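Small restaurant, buying a frozen drink machine: one barrel or two, and what about the mix?

Posted in Food Service & Small Restaurants
3 replies, 2,602 views

irmont_grill
We run a 24 seat lunch and dinner place in Irmont, mostly sandwiches, burgers and a short list of fried fish. We have had a beer and wine license for a while and got the full liquor license in November. I would like to add frozen drinks before the warm weather starts.

I can get a used two barrel machine for 800 from a place across town that is closing. It is air cooled and the seller says it was serviced last year, but there is no paperwork. The other choice is leasing a new single barrel machine through Tindano, who already supply our soda. With the lease they want us to buy their mix.

What I need to know:

Is a single barrel enough for a place this size?
Is concentrate from a jug good enough, or do people send it back?
How much work is the cleaning? We close at 9 and I don't want to keep a person on until 11 for a drink machine.

Counter space is tight. The only spot for it is at the end of the bar next to the ice bin, with the wall on one side.

barrelhand
I had a two barrel in my last place and would buy two again, but used with no paperwork is a risk. Ask to see it run. Fill it with mix, not plain water (water will freeze up solid in there and can break the blades), and let it go for a full hour. If it isn't pouring thick by then, walk away. Take off the front plate while you are there and look at the seals and the shaft. Seals are cheap. A worn shaft or a bad compressor will cost more than you paid.

On your wall problem, air cooled machines have to breathe. Look at the label or the manual for the clearance and believe it. Ours sat too close to a wall the first summer and it shut itself off every busy Friday until we moved it out. Also check the plug. A lot of the bigger ones need their own circuit, and some need 220.

Cleaning took me 40 minutes the first few times and 20 once I knew it. Drain, rinse, take it apart, wash, sanitize, grease the seals, put it back. Check with your health department on how often they want it done, because it depends on whether you have any dairy in the mix. We did ours before opening instead of at close. Lay the small parts out on a clean surface in the order they came off. 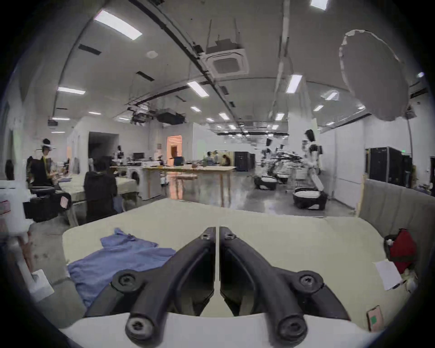

Blue shirt on the table, gray padded panel to the right.

One more thing, keep a spare set of seals in a drawer. They go on a Saturday.

surkden_bar
Get the single. 24 seats is nothing.

tworoads_kitchen
I would not go by seats alone. Think about how many frozen drinks you will sell in your busiest hour. The barrel needs time to freeze again after you add mix, so if you pour it down too far everybody waits for slush. We learned to top it up when it was half full and to keep the next batch of mix cold in the walk-in. Cold mix going in makes a big difference in how fast it comes back. With that habit a single barrel got us through a dinner rush in a room somewhat larger than yours.

The reason to have two barrels is flavors. If you only want a lime and maybe a strawberry, you can run lime in the machine and swirl strawberry puree in the glass. Customers were happy with that.

For mix, we used concentrate from Rivas for almost 4 years. You dilute it with water and add the liquor. It was fine. I added fresh lime juice to each batch and that fixed the candy taste. What matters more is measuring. Too much alcohol and it never freezes, too little sugar and it freezes hard and strains the motor. Write the recipe on tape, stick it on the bucket and don't let anyone free pour into it.

Also check that your state lets you premix liquor in a machine. Some want it labeled, and some limit how long it can sit.

I'd read the Tindano lease closely before you sign. Find out if you have to buy a minimum amount of mix each month, including the winter, and who pays for the service call. If there is a minimum, work out what that comes to over the whole lease and compare it to buying a new single outright.

irmont_grill
Thanks. I called and there is a monthly minimum, all year. I am going to see the used one run on Monday morning and bring a tape measure for the clearance. If it doesn't freeze in the hour I will price a new single.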